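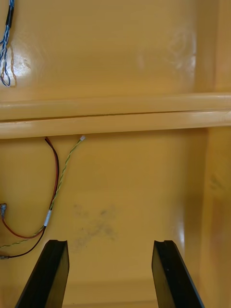 So I sold the car. I've been threatening to do it since before Christmas and I think everyone had stopped listening, including me, but the MOT came back with a list as long as my arm and I stood in the garage reading it and thought, no, I'm not doing this again. A man came for it the next morning. I cried a bit when it went round the corner, which is daft for a car that smelled of wet dog (and I've never had a dog).

Anyway, I am now a bus person. I live in Climach, for anyone new, and we get one bus, the 126, which goes down the valley into town by way of every lane the driver can squeeze it into. In the car it took me 20 minutes. On the bus it's 50 if all goes well and the sheep are where they should be.

The first morning I got everything wrong. I stood on the wrong side of the road. I had a twenty pound note and no change. I sat in what turns out to be Lionel Wragg's seat, the single one behind the luggage rack, and he stood next to me holding the pole and looking at the back of my head until I worked it out. We're fine now. He even saved it for me when I had my bad knee and I felt like I'd been knighted.

You do learn the rules. Bags on your lap after the surgery stop. Say thank you to the driver, loudly, even if you're getting off at the middle doors and have to shout it down the whole bus. Don't open the little top windows before the chapel because the people who get on there feel the cold, and they will say so. I like all of this more than I thought I would! I drove to work for years and never spoke to a soul except the woman on the sat nav, and I was rude to her.

What I hadn't thought about was how much stuff I used to keep in the boot. Umbrella, wellies, spare coat, bags for life breeding in the dark. Now if I want it I have to carry it. I bought a rucksack, a Lumitz, in a sort of mustard, and it's the best thing I've bought in ages apart from the bit where the side pocket won't hold a flask upright. It tips out if you so much as bend to do a shoelace. I've lost one flask lid already, somewhere between the war memorial and the co-op, so if you find it, it's green and I want it back.
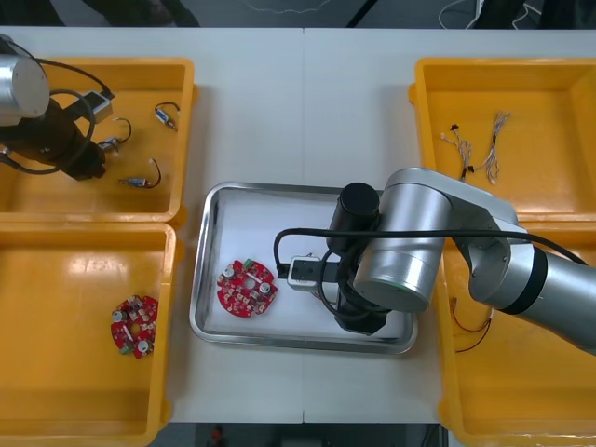

The shopping has changed the most. I used to do a big one on a Saturday and throw half of it away by Thursday, I'm ashamed to say. Now I get what I can lift. That means a lot of small trips on the way home, and it means I've found Lefèvre, the bakery behind the library, which I must have driven past hundreds of times. You can't park there, so in my head it didn't exist. They do an onion thing, a kind of flat tart with the edges nearly burnt, and if you go in late enough they'll give you the end one for half price. I've had it for tea more often than I'm going to write down here. The 17:40 smells of onions now and I believe that's my doing.

Not all of it's lovely. The last bus home leaves before anything good has finished, so I've missed the second half of two concerts and the whole of my cousin's quiz. Sundays there's nothing at all. And when it rains sideways that shelter is no use to man or beast, it's got a back and a roof and no sides, and whoever designed it has clearly never been to Climach.

Then there's the app. You're supposed to use Plirka to see where the bus is, and a tiny bus creeps along a tiny road and you're meant to set off from the house when it reaches the bridge. Mine showed the bus parked in the reservoir for the best part of a week. I rang them up and a very nice lad asked me if I'd tried turning my phone off. I've gone back to the old method, which is looking out of the landing window for Roland Cheetham. He walks to the stop past our gate with his paper under his arm, and when he goes, I go. He's never been wrong yet. Roland, if your daughter shows you this, please don't take any holidays.

Some of you will want to know about the money, because you asked last time. I sat down with a cup of tea and all the envelopes, and with the insurance and tax and petrol and that last horrible repair before the MOT, the car had cost me £1106 since the autumn. That's before you count parking. My bus pass is a good deal less. I haven't put the difference in a savings account like my sister told me to. I've bought boots, and a decent coat with a hood that stays up, and see above re: onion tarts.

I've read four library books as well, all on the bus, and I was never a reader. I do have to stop for the bit with the hairpins or I go green. Knitting would be better on the bends but I'm scared of needles and sudden braking.

They're saying the timetable might change in July. There's a notice up in the shelter but the rain has got in behind the plastic and all you can make out is "we are pleased to" and then a big brown blotch. Lionel reckons it'll be an earlier first bus and no later last one. I've written to ask. If anyone else on the route fancies writing as well, the address is on the back of the paper timetable, the one you get from the library desk, and please do mention the shelter.

Right, I need to go, Roland's just gone past.

Posted May 4, 2019

Contact me | © The Slow Way Down the Valley | Back to top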